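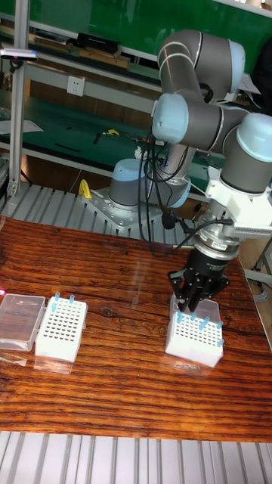 The Long Wait for a Useful Pair of Hands

Industry has used robots for decades, yet small chores still fall largely to people. At Toft, a contract laboratory, the bench work includes moving pipette tips between racks, a task that staff have long regarded as dull and necessary.

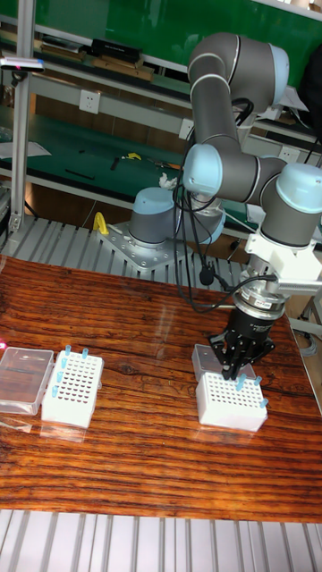

The laboratory began its review of such chores in May. Of the 29 tasks on its list, seven were judged ready for a machine. Wiping benches, untangling cables and opening unfamiliar packaging were not among them.

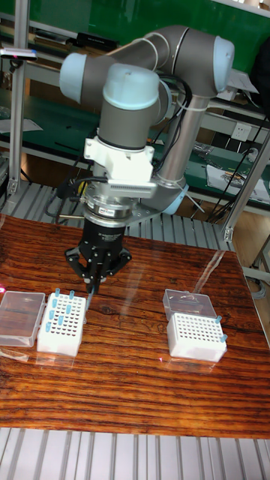 Védís Gunnlaugsson would put the number lower. A task is ready, in her view, only when a machine can do it through a night shift with no one on call.

Zullness, which advises small manufacturers, reports similar caution on the shop floor. Parts that arrive in fixed positions suit automation well. Mixed bins and soft goods do not, and the same holds for laundry and dishes at home.

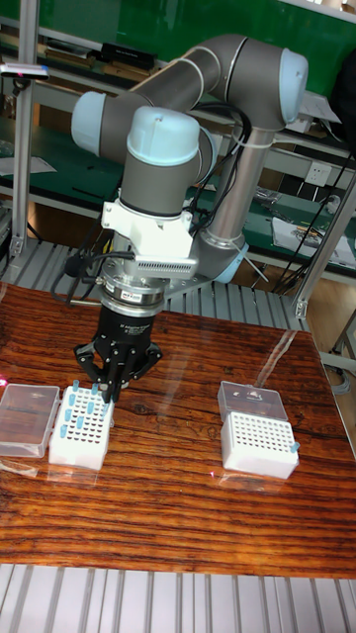 Ewan Ruddock disagrees that the home must come last, arguing that a household will forgive a slow machine where a production line cannot. Toft will review its list again next year.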